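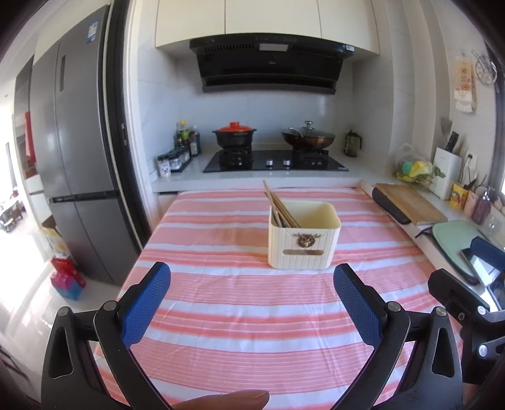
Jin-sol Ra wrote to us in January that the left pad had started to creep on its jaw after a long afternoon of picking up chopsticks, and that by the end of it the grip let go without any warning at all. We're so grateful for that note, and it changed what we sell on this page.

The Clanine hand-held gripper now ships with Revision 2 finger pads. The old adhesive softened with kitchen warmth, and a pad could slide far enough to drop whatever it held - no fun at all with a glass lid over a burner! The new pads lock into the jaw with a molded lip, and they'll fit any Clanine you already own.

**Is yours affected?** Serial numbers below 587 have the old pads. Press each one sideways with your thumb, and if it moves even a little, please stop using the gripper near a stove, knives or anything breakable until you've swapped the pair.

- Replacement pads: free for affected units, sold in pairs otherwise
- Rated load: 200 grams, same as before
- Fitting time: some 3 minutes, with the small screwdriver from the box

Write to Mal-soon Jang at the Brullmont parts desk with your serial number and mailing address, and she'll get a pair on its way to you.

Page updated 2026-03-22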